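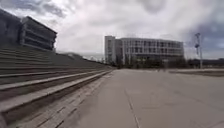
Slide 1: Where do people sit?

Hi everybody, thanks for coming in out of the gray. I'm Fuseini Antwi, and I want to talk about places to sit. Benches, ledges, steps, the edge of a flower bed, whatever you can get your backside onto. I got into this because of my mother, who is a great walker as long as there's a seat at the end of every stretch. Take one seat away and she stays home. So I started looking at towns the way she does, and now I can't stop.

(Pause. Ask who sat down outdoors on the way here. Wait for hands, don't rush it.)

Slide 2: My lunch hours

For 3 months I ate my lunch outside at Pearce, which is the square by my old office, and wrote down where people settled. I ended up with 1419 little pencil marks in a notebook that now smells like tuna. I'm an amateur, so please don't quote me in your thesis!

What I saw over and over: people like something behind their back and something going on in front. They'll walk right past a nice bench in the middle of everything and squeeze onto a low wall at the side. Couples go for corners. Folks on their own like an end spot, with room for a bag. And teenagers will sit on absolutely anything except a bench — the backrest, the bike rack, each other.

(If there's a laugh, tell the bike rack story. If not, move on.)

Slide 3: Steps count as seats, sort of

Steps are the big freebie. You build them to get people up and down and you get a grandstand thrown in. I love steps. But my mother doesn't, and she's got a point. They're low, there's no back, there's no arm to push up on. Getting down is fine. Getting up again takes 2 people and some language.

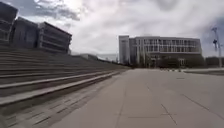 Broad steps on the left, open paving everywhere else.

So when somebody tells me a square has seating for 200, I ask how much of that is stairs. I'd like a few real chairs in the mix, with arms, at a height where your knees don't end up around your ears.

Slide 4: Chairs you can move

My favorite bit. At Claltura they put out loose chairs one March, plain folding ones, and let people drag them wherever. Everybody moves the chair. Even if it's only a couple of inches and it makes no difference at all, they move it, and then they sit down looking pleased. I do it too.

The question I always get is theft. Yes, a few wandered off. One turned up outside the Grillura sandwich counter, where I think it was happier.

Slide 5: What you can try

Go sit somewhere for an hour. Bring a notebook, a hat and a snack. Mark the sun and the shade, because that changes everything by 4 in the afternoon. Then take somebody older than you, or somebody with a toddler, and let them pick the spot.

(Skip the Gernitura map if we're running over. Leave time for questions, and remember to repeat each one into the mic.)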